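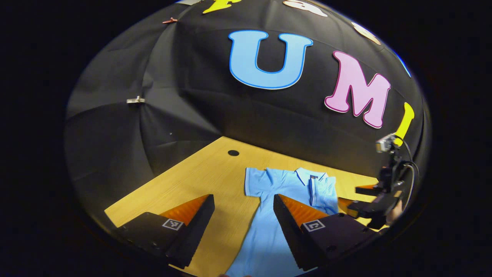
3.2 The folding table

Figure 3. The folding table at the Ustby site, with a light-blue polo shirt laid out flat and foam letters on the black fabric behind it.

I should say a bit about the table, since I spent most of July standing at it. Our question was simple enough: when people fold a shirt with a collar, where do they start? Everybody I asked beforehand said "the sleeves" and then did something else once they had a shirt in front of them, so I stopped asking and started watching.

We had 17 folders in Ustby and 14 in Skornusport, and each of them folded the same kind of garment, a short polo, three times over. Before every fold I laid the shirt out myself, collar toward the back of the table and hem toward the person folding (I got pretty fast at this!). I didn't iron anything or smooth out every wrinkle. Shirts at home come with creases, and in an early tryout the pressed ones made people so careful that they slowed way down - one person asked me if the shirt was new and whether they could touch it.

The black fabric behind the table kept the rest of the room out of sight, and it also gave us our letters. Following the Cropper procedure, I named a letter when I wanted a shirt turned, so "collar to the U" meant the same thing to everybody. Left and right had been a mess in Litutville, where folders and helpers stood on opposite sides and kept correcting each other.

What I wrote down for each fold was the first part of the shirt touched, the order of the creases, and whether the collar ended up on top. I left neatness out of it. My own idea of a neat polo is a little odd - I fold in thirds, my co-workers do not - and we come back to that disagreement in Section 5.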